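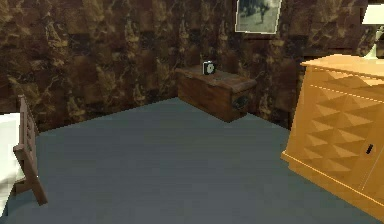

What is a bottle episode?
It is an episode of a series made almost entirely on sets that already exist, with the regular cast and few or no guest actors. Producers usually order one to save money for a bigger episode later in the season.

Unit 4 handout: Budget and story in the half-hour comedy
Instructor: Bradley Bellamy

Terms for this unit

Standing set – a set that stays up for the whole season, such as the family kitchen.
Swing set – a set built for one episode and then taken down.
A story, B story – the main plot and the second plot. In a bottle episode the two often share a room, so the writers have to find reasons for people to walk in and out.
Cold open – the short piece before the titles.
Tag – the short piece after the last break.

Case: Cundard, season two

Cundard ran for 13 episodes in its second season. The writers' room, led by Iraís Huerta, had used up most of its swing set money by episode five, when the family goes to the lake. Episode nine, "The Deposit," was written to get some of it back. It takes place in one apartment over one evening. Perla Meléndez plays the older sister, who has lost a check and won't say so.

Notice where the act break falls. The check is found before the first break, which is early. The rest of the episode is about who knew. Huerta's first outline had the check turn up in the tag, and the middle scenes had little to do except search.

Compare this with Grirkurdale, episode three. It also stays in one location, but it has four guest actors and a set built for that week. By our definition it isn't a bottle episode, though reviewers often called it one.

Reading
Tonantzin Bautista, "One Room, Two Stories," course packet, page 101 to the end of the chapter. Skip the section on soap operas, we will get to it in May.

For discussion section
Watch "The Deposit" before you come. Write down every entrance and exit, with the time. Mark which ones start a new beat – some don't. Apolinar Mendoza will collect the lists at the start of section. Handwritten is fine.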